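How to Get the Most Out of a Robot Open Day (Door-Opening Edition)

Reading time: 4 minutes

If you've been to the spring open day at the Lemmont building in Potimdale, you already know it isn't much like a museum. There are no ropes and hardly any signs, and the people who do the work are sitting right there doing it, which is lovely but can leave you standing by the coat rack wondering where to go first. I've been to three of these now, and I thought I'd write down how I go about it, for anyone planning to come on Thu 30 April.

Step 1. Sign up for a demo slot before you leave home.

Walking in is fine, but the Gomudier demo is run in small groups of 14 and they fill up. The sign-up page opens in January, and I usually look again the week before, when people start dropping out and nice times come free. Pick a later slot if you can. By then the team has warmed up and they tend to let things run over.

Step 2. Start at the simulation station.

Gomudier is the door project, and most of what you'll be shown happens on a screen, in a simulated house, with a simulated two-armed robot. I'll admit that the first year I was a tiny bit let down by this (I'd pictured something rolling around the room and bumping my shins!), but please don't walk past. Ask for the view from the robot's own body and settle in for a few minutes.

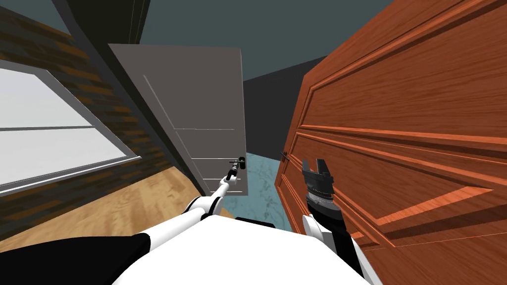 Doors are a wonderful thing to watch a robot work on, and I say that as someone who had never given them a thought. You have to get to the handle, take hold of it, press it down, and then keep holding on while the whole thing swings through an arc that isn't the arc your arm would choose. We do it with a bag of groceries on one hip. When you see it worked out one small move at a time, you start noticing every door on the way home.

Step 3. Ask to see a run twice.

The first time through, just watch. The second time, ask whoever is at the keyboard to slow it down, and pick one thing to follow, such as a single gripper or a single hinge. I got much more out of following one arm than I ever did trying to take in both. If they offer you a different camera, say yes. The close ones are harder to read at first – it can take a moment to work out which way is up – but they're where you learn what the fingers are up to. 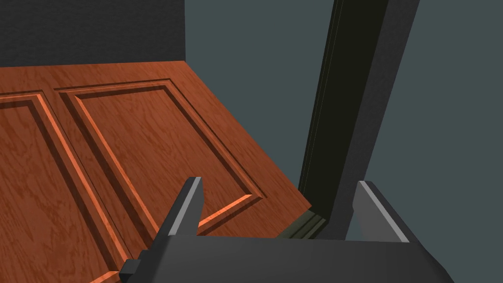
Step 4. Bring a question about something going wrong.

This is my best piece of advice. People at these tables get asked all day when the robot will be doing their dishes, and they're very gracious about it, but they light up when you ask what the last bad run looked like. Last year I heard a long and very funny account of a door that kept swinging back. The group before us had asked too, and they'd been shown a log of 622 attempts, with notes beside the ones that had gone sour.

Step 5. Try the controls if they're offered.

In the afternoon you can usually have a turn at moving an arm in the simulation yourself. Go slowly, keep your eyes on the gripper and not on your hands, and don't mind the line behind you. It took me 13 tries to get near a lever, and I was very pleased with myself.

Step 6. Leave time for the Wu room.

It's down the hall, past the water fountain, and it's where the handouts and the cookies are. The handout has the words you'll hear all day explained in plain terms, so you might even go there first. Parking is free behind the building, and the side entrance has the ramp.

Comments

doorstopper: Went to the late slot last year and they let us stay nearly an extra half hour. Is it okay for kids?

potimdale_mom: Mine were seven and ten and loved the controls. The younger one got bored during the talking part, so bring a snack.

hingefan: Can confirm the question about bad runs works. We were there forever!

Related
How to read a robot demo schedule
What to bring to a lab open day
Getting to Lemmont by bus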